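Clavden Table Cover, Heavy Cotton
Sold by Jiller

Flat-woven cotton cover for dining and work tables. Hemmed on all four sides, with mitered corners. Dyed in the yarn, so both faces show the same color. Fits tables with a top thickness of up to 2 inches when used with the Drivimik clip set (sold separately).

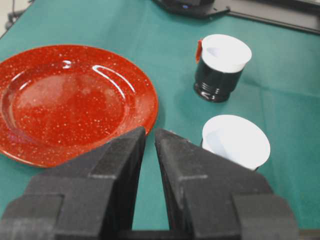 Fabric and finish
Plain weave, pre-shrunk at the mill. Allow 5 percent shrinkage in the first wash. The finish contains no stain repellent. Oil and tomato should be blotted and rinsed before they dry.

Covers ship folded. Fold lines relax after one wash or a pass with a steam iron on the cotton setting. 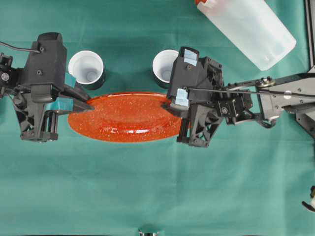 Product notes by Enda Kavanagh, Jiller textiles desk

The current version replaces the Matsuda cover, which used a lighter yarn and a single-fold hem. Matsuda clips do not fit the new hem. Hem thread is polyester and will not take fabric dye, so a re-dyed cover will show its stitching.
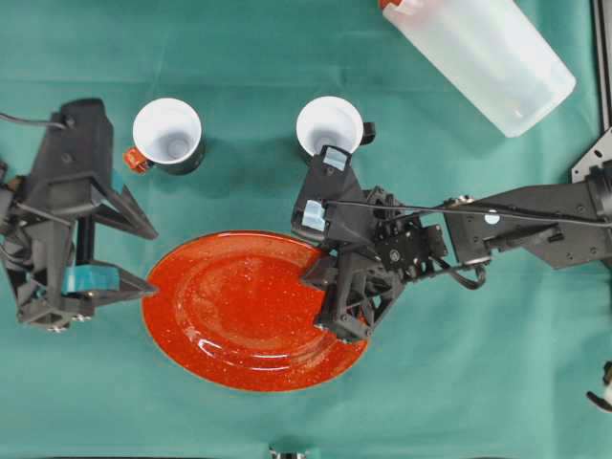
Wash warm with like colors. Line dry, or tumble on low and remove while slightly damp. Do not bleach. Covers used daily should be turned over every 10 washes to even out wear along the table edge.

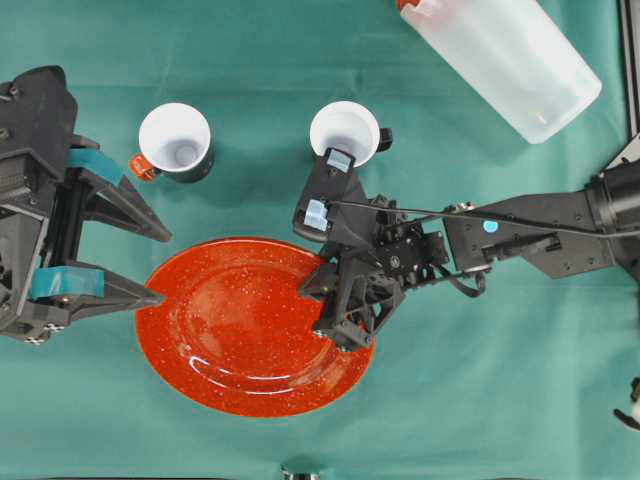

Custom lengths are cut to order in October and April only. Cut pieces cannot be returned. Order the underlay separately, in the same nominal size as the cover.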